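침대 위의 검은 천에 대하여

숙박 시설의 침구 규격을 논할 때 대부분의 글은 시트의 번수와 베개의 충전재에서 멈춘다. 이 글에서 다루려는 것은 그보다 하찮게 취급되는 품목, 즉 발치에 놓는 천이다. 업계에서는 베드 러너 또는 베드 스카프라고 부르고, 객실 현장에서는 그냥 발치 천이라고 부른다. 나는 이 품목이 장식으로 분류되어 있는 것 자체가 잘못이라고 본다. 발치 천은 기능 품목으로 분류해야 하고, 그에 맞는 치수와 세탁 주기와 개는 절차를 가져야 한다.

먼저 용도를 정리한다. 투숙객은 침대를 잠자는 용도로만 쓰지 않는다. 체크인 직후 가방을 올려놓고, 외출복 차림으로 걸터앉고, 신발을 신은 채 발을 뻗는다. 오염은 베개 쪽이 아니라 발치에 집중된다. 흰색 이불 커버는 이 오염을 그대로 드러내며, 커버 한 장을 벗겨 세탁하고 다시 씌우는 작업은 객실 정비 공정 중에서 부피와 무게가 가장 큰 축에 든다. 발치 천은 그 접촉면을 대신 맡는다. 벗기는 데 몇 초, 새것으로 교체하는 데에도 긴 시간이 들지 않는다.

내가 정비 지침을 작성했던 Davdale의 숙소는 객실이 23개였다. 고가구를 그대로 쓰는 집이어서 침대 높이와 폭이 방마다 달랐고, 기성 러너를 일괄 구매하는 방식이 통하지 않았다. 당시 침구 담당이던 Ida Diekmann은 원단을 필로 사서 직접 재단하는 쪽을 택했다. 단가는 낮아졌다. 대신 재단 이후의 관리 문제가 전부 우리 쪽으로 넘어왔고, 이 글의 내용은 대개 그때 정리한 메모에서 나왔다.

첫 번째 쟁점은 색이다. 흰 침구에 검은 천을 쓰는 데에는 반대 의견이 많다. 반대의 근거는 보풀과 먼지가 눈에 띈다는 것인데, 나는 이것을 장점으로 계산한다. 검은 면 위의 흰 보풀은 정비 담당자가 방을 나가기 전에 보인다. 베이지나 회색 천에서는 같은 양의 보풀이 남아 있어도 낮의 실내 조명에서 잘 보이지 않고, 저녁에 협탁 등을 켠 투숙객이 먼저 발견한다. 검수의 관점에서는 결함이 일찍 드러나는 재료가 좋은 재료다.

이염은 별개의 문제로, 이쪽은 가볍게 볼 수 없다. 검은 염료는 초기 세탁에서 빠져나온다. 신품은 투입 전에 단독으로 세 번 세탁하고, 마지막 헹굼 뒤에 젖은 흰 천으로 문질러 색이 묻는지 확인해야 한다. 묻으면 한 번 더 돌린다. 이 절차를 생략하고 흰 시트 위에 올린 천이 습한 계절에 자국을 남기면, 절약한 세탁비보다 시트 폐기 비용이 크다.

두 번째 쟁점은 가장자리다. 재단만 하고 단 처리를 하지 않은 천은 세탁을 거치며 올이 풀린다. 처음에는 몇 가닥의 실이 나오는 정도이고, 그다음에는 변이 물결치기 시작하며, 결국 직사각형이라고 부르기 어려운 모양이 된다. Ida는 올 풀림 자체는 용인하자는 쪽이었다. 고가구가 있는 방에서는 약간 해진 가장자리가 어색하지 않다는 이유였다. 나는 미관에 대해서는 이견이 없었으나 정렬에 대해서는 이견이 있었다. 변이 직선이 아니면 담당자는 무엇을 기준으로 천을 맞춰야 하는지 알 수 없다. 변을 침대 끝에 맞추면 중심이 틀어지고, 중심을 맞추면 변이 비뚤어져 보인다. 방 하나에서 이 판단에 쓰는 시간은 짧지만 판단은 매일 반복된다.

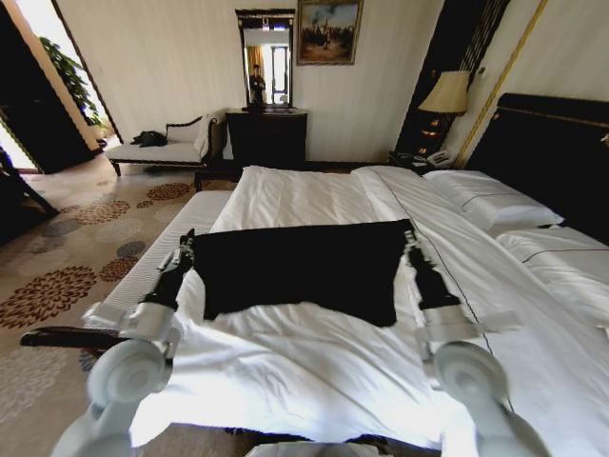

정렬 기준을 천의 변에 두지 말아야 한다는 것이 그때의 결론이었고 지금도 같다. 기준은 침대 쪽에 있어야 한다. 매트리스의 모서리, 시트의 봉제선, 헤드보드의 중심이 기준선이 된다. 천은 네 모서리의 위치만 맞추고 변의 요철은 무시한다. 시트에 박음선이 지나가는 경우에는 그 선이 침대 축과 평행한지를 먼저 본다. 시트가 비틀려 깔린 상태에서 발치 천을 아무리 바르게 놓아도 결과는 비뚤어져 보이며, 이때 담당자는 거의 예외 없이 천을 고치려 든다. 고쳐야 할 것은 시트다.

세 번째 쟁점은 펴는 동작이다. 발치 천을 공중에 털어 떨어뜨리는 방식은 빠르게 보이지만 권하지 않는다. 떨어지면서 공기가 갇히고, 갇힌 공기를 빼려고 손바닥으로 쓸면 밑의 이불 커버가 함께 밀린다. 올바른 순서는 다음과 같다. 접힌 천을 침대 폭의 중앙에 놓는다. 한 번 펼쳐 절반 크기로 만든다. 마주 보는 두 변의 중간을 양손으로 잡고 바깥으로 동시에 당긴다. 한쪽씩 당기면 중심이 먼저 당긴 쪽으로 이동한다. 마지막으로 모서리를 편다. 당기는 힘은 주름이 펴지는 선에서 멈추어야 한다. 단 처리가 없는 천은 과하게 당길 때마다 가장자리의 올이 한 줄씩 빠진다.

개는 동작은 역순이 아니다. 사용한 천의 윗면에는 모래, 머리카락, 과자 부스러기가 있을 수 있으므로 윗면이 안으로 들어가게 접는다. 양 끝을 중앙으로 모은 뒤 그대로 들어 올려 수거함에 넣는다. 침대 위에서 다시 털지 않는다. 당연한 말 같지만, Davdale에서 첫 달에 기록한 재정비 사유 중 상당 부분이 이 한 동작에서 나왔다. 접은 상태의 크기를 통일하는 것도 중요하다. 선반의 칸 폭에 맞춰 접으면 재고는 높이만 보고 파악할 수 있다.

네 번째 쟁점은 중량이다. 우리는 Skov의 두 원단을 비교했다. 하나는 제곱미터당 200그램, 다른 하나는 400그램이었다. 가벼운 쪽은 건조가 빠르고 선반을 덜 차지했으나 투숙객이 걸터앉았다 일어날 때마다 밀렸다. 무거운 쪽은 제자리에 머물렀지만 건조기 한 회의 적재량이 줄었다. 내 의견은 무거운 쪽이다. 밀리는 발치 천은 보호해야 할 면을 노출시키므로 기능 품목으로서 실격이다. 건조 시간은 공정표로 해결할 수 있으나 밀림은 공정표로 해결되지 않는다. 미끄럼 방지용 점 코팅을 한 Caler 제품도 써 보았는데, 코팅이 고온 건조를 견디지 못해 우리 조건에는 맞지 않았다. 저온으로만 건조하는 시설이라면 판단이 달라질 수 있다.

정전기도 언급해 둔다. 겨울에 혼방 원단을 쓰면 천이 커버에 달라붙어 위치를 옮길 때 커버까지 들린다. Stastex 계열의 처리 원단이 대안으로 자주 거론되지만, 우리 방에서는 면 비율을 올리고 실내 습도를 관리하는 것으로 충분했다. 처리 원단을 들이기 전에 습도계를 먼저 들이기를 권한다.

발치 천과 가구의 관계도 따로 다룰 필요가 있다. 침대 옆에 벤치나 긴 의자가 있는 방에서는 발치 천이 필요 없다는 주장이 있다. 가방과 옷을 올릴 자리가 이미 있다는 논리다. Kai Bauerfeind가 이 주장을 가장 일관되게 폈고, 벤치가 있는 방에서 천을 빼면 세탁 물량이 그만큼 줄어든다는 계산도 함께 냈다. 계산에는 오류가 없었다. 문제는 전제다. 밝은 색 천을 씌운 의자는 투숙객에게 침대와 마찬가지로 조심스러운 물건이고, 실제로는 의자가 차면 침대로 넘어간다. 의자 위에 가방 하나가 놓이면 두 번째 물건은 발치에 놓인다. 게다가 흰 의자의 천갈이 비용은 침구 세탁비와 비교할 단위가 아니다. 굳이 따지자면 발치 천을 빼는 것보다 의자용 덮개를 한 장 더 두는 편이 합리적이다.

어두운 목재 가구가 많은 방에서는 색의 논의가 다시 나온다. 헤드보드와 서랍장이 어두우면 흰 침대가 방 한가운데 떠 보인다는 지적이 있고, 검은 천이 그 대비를 눌러 준다는 것이 통상의 설명이다. 나는 이 설명에 반대하지 않지만 근거로 채택하지도 않는다. 인상은 커튼을 여닫는 것만으로도 바뀐다. 같은 천이 오전 빛에서는 짙은 회색으로, 저녁에는 윤곽 없는 검정으로 보인다. 지침서에 넣을 수 있는 것은 빛이 바뀌어도 바뀌지 않는 항목, 즉 치수와 위치와 교체 조건이다.

교체 조건은 사용 횟수보다 상태를 기준으로 잡아야 한다. 우리는 3월 한 달 동안 수거한 발치 천을 전량 기록했고, 총 869장이었다. 기록의 목적은 수명을 추정하는 것이었으나 얻은 것은 다른 정보였다. 같은 날 투입한 천이라도 상태 차이가 컸고, 그 차이는 세탁 횟수보다 건조 온도와 더 잘 맞았다. 그래서 폐기 기준을 다음과 같이 바꾸었다. 풀린 올의 길이가 손가락 한 마디를 넘으면 다듬는다. 다듬은 결과 침대 폭을 덮지 못하면 폐기한다. 색이 바래 앞뒤가 구분되면 의자 덮개나 청소용으로 돌린다.

단 처리를 처음부터 하면 되지 않느냐는 질문을 자주 받는다. 가능하면 그렇게 하는 것이 맞다. 다만 두꺼운 원단에 접어 박은 단은 세탁 후 단 부분만 수축하여 가장자리가 말리는 경우가 있고, 말린 변은 풀린 변보다 눈에 더 거슬린다. 오버로크만 치고 접지 않는 방식이 중간안이다. 우리는 두 번째 발주부터 이 방식으로 바꾸었고, 첫 발주분은 해진 상태로 소진될 때까지 계속 썼다. 두 종류가 섞여 있는 동안에는 한 방에 같은 종류만 들어가도록 선반을 나누었다.

남은 문제는 발주 양식이다. 대부분의 양식에서 발치 천은 여전히 쿠션, 화병과 같은 칸에 들어 있어 예산이 줄면 가장 먼저 삭제된다. 시트와 베개 커버가 있는 칸으로 옮기고, 폭, 길이, 제곱미터당 중량, 가장자리 처리 방식, 허용 건조 온도를 기입란으로 두어야 한다. Davdale의 양식은 그렇게 고쳤고, 색상란은 맨 아래에 두었다.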